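Masking tape

Masking tape is a thin paper tape with a gentle glue on the back, made to stick for a while and then come off again. I've been writing up household supplies for this site for years, and this is the one I get the most mail about! Most folks think of it as a painter's thing, but it gets used for labels, floor plans, sewing patterns and kids' racetracks too.

Color is mostly custom. Blue usually means painter's tape, which you can leave up longer than the plain tan kind (check the core, every maker is different).

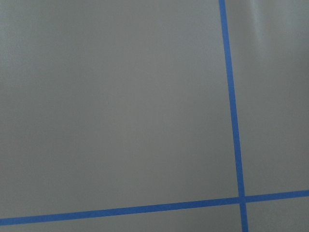

Laying out lines

My friend Lejla Kos marks quilt blocks with it on her dining table - she runs the long strips first, then the cross strips, and presses the corners down with a spoon. I copied her and it works great. Tape also makes a fine grid on brown paper, and you can move a line three or four times before the glue gives up. 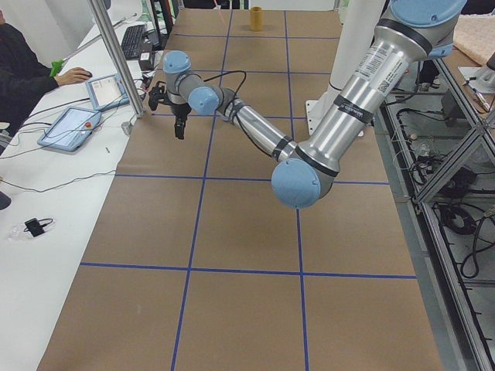 Storage matters more than people expect. Keep rolls flat, in a bag, away from sunny windows, or the edges dry out and you get those maddening little slivers. Old tape that won't let go will often soften under a hair dryer on low. Pull it back slowly, at a slant, and go easy on wallpaper.

See also: painter's tape, washi tape, kraft paper

Last updated: 2019-01-01
618 shares | 100 comments
Contact | Copyright Cesholm | Back to top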